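Pandham Benefice Collections and Giving Ledger, version 2

README and data card

Last revised 19 February 2026 by Gwendolyn Yazzie

Summary

The dataset holds transcribed entries from the service registers and giving ledgers of three churches in the Pandham benefice: Pandham, Besley and Desham. Each row is one sum of money received on one occasion, such as a plate collection, a batch of envelopes, a wall safe opening or a retiring collection for an outside cause. There are 3906 rows, taken from 778 ledger pages.

Expenditure is not covered. Neither are fees for weddings and funerals, which were kept in a separate book at each church and have not been transcribed.

Files

collections.csv - the main table, one row per sum received
pages.csv - one row per ledger page, with church, volume and page number
causes.csv - lookup table for the cause_code column
corrections.csv - changes made between version 1 and version 2
check_totals.py - compares transcribed rows with the page totals written in the ledgers

All text files are UTF-8 with Unix line endings. Commas inside notes are quoted. The script needs Python 3 and no other packages.

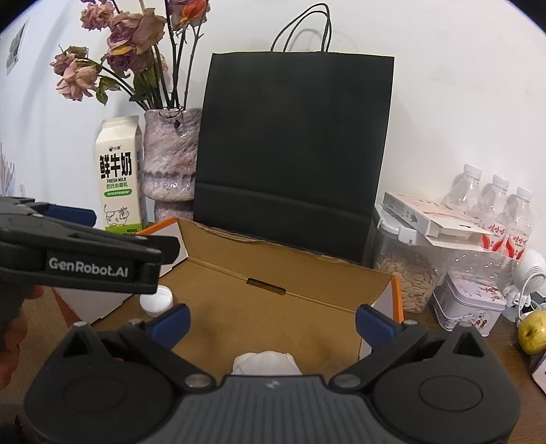
Open cardboard box on the table, with two grippers.

Columns in collections.csv

row_id: integer, unique. Numbers were assigned on entry and do not follow date order.

page_id: matches page_id in pages.csv.

church: one of pandham, besley, desham.

date_written: the date exactly as it stands in the ledger. It may be a calendar date, the name of a Sunday ("Trinity 4") or a ditto mark.

date_iso: the date resolved to year, month and day. Blank where it could not be resolved.

type: plate, envelope, safe, retiring, gift or other.

cause_code: blank for general funds. Otherwise matches causes.csv.

amount_pence: integer. Amounts written in pounds, shillings and pence are converted to new pence and rounded half up. The original is kept in amount_written.

amount_written: the amount as written, including blots and overwriting shown in square brackets.

tax_flag: y if the ledger marks the sum as covenanted or tax-recoverable, n if it marks it as not, blank if it says nothing. Blank does not mean n. The Besley books say nothing on the subject for long stretches.

note: free text from the ledger margin, after redaction (see Personal data).

How the transcription was done

Pages were keyed by two people working separately from the bound volumes. Lesia Semeniuk keyed all of Desham and the later Pandham books. Gwendolyn Yazzie keyed Besley and the rest of Pandham. 100 pages were then keyed a second time by the other person and the two versions compared field by field. Most differences were in the note column. Differences in amounts were settled by going back to the volume, and both readings are recorded in corrections.csv.

No optical character recognition was used. An early trial on the Besley books confused the pence column with the attendance column and was dropped.

Page totals in the ledgers were not transcribed as rows. They are held in pages.csv under total_written, and check_totals.py adds up the rows for each page and reports any mismatch. On 31 pages the rows and the written total still disagree after checking. In these cases the rows were left as read and the page is marked sum_mismatch in pages.csv. Users who need figures that tie to the annual accounts should filter these pages out or treat them by hand.

Running the check

Put the script in the same folder as the CSV files and run:

python3 check_totals.py

Output is one line per mismatched page, giving page_id, written total and computed total. Pages with no written total are skipped without a message. Use the option --verbose to list them.
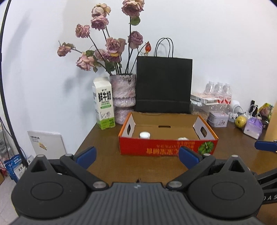
The script compares whole pence only. For pages before decimal currency it converts the written total first and allows a difference of one penny per row, which takes in the rounding of each entry. This allowance can hide a true error on a long page. Anyone working closely with the early volumes should compare amount_written instead.

Known problems

Combined services. When the three churches met together, the collection was usually entered in the book of the host church, but Desham sometimes entered its own share as well. Such sums may be counted twice. Suspected cases have "joint" at the start of the note field. They have not been removed.

The Kuzmenko bequest. Income from this bequest was paid to Pandham in instalments and entered as gift. The ledger does not always name it, so some instalments carry the cause code KUZ and others have a blank code. Do not use the code alone to total the bequest.

Wall safes. The date is the date of opening, and the money may have been given over several weeks. At Besley the safe was opened when someone remembered to do it. Rows of type safe should be left out of any weekly or seasonal series.

Envelopes. From the second Pandham volume onwards, envelopes and plate are often bracketed together with a single figure. These rows are typed plate and the note reads "incl. env." A fall in envelope giving at that point is a change in bookkeeping.

Missing pages. Two leaves have been cut from the first Desham volume. The page numbers are reserved in pages.csv with the status absent.

Personal data

Names of donors have been removed from the note column and replaced with [name]. Names of clergy taking services were not transcribed. Bequests are named where the fund itself carries the family name. Envelope numbers were left out of the release, as the lists linking them to households still exist for the most recent volumes.

Requests to restore or remove an entry should quote the row_id.

Suitable and unsuitable uses

The table is suited to work on long-run giving in small rural churches, on special appeals, and on how local bookkeeping changed over time. It cannot support estimates of giving per head, as attendance figures are absent. It should not be used to check the published accounts of any of the three churches without the fee books and bank records beside it.

Changes since version 1

Amounts in new pence are now integers. Version 1 held them as pounds with two decimal places.
The type "other" was split and retiring is now a separate value.
Dates given as the name of a Sunday were resolved again using one calendar for all three churches. Desham rows in February moved by one week in some years.
Trailing spaces were removed from cause_code.

Planned

The fee book for Besley is next to be keyed and will be issued as a separate table with the same page_id scheme. There is no date for it yet.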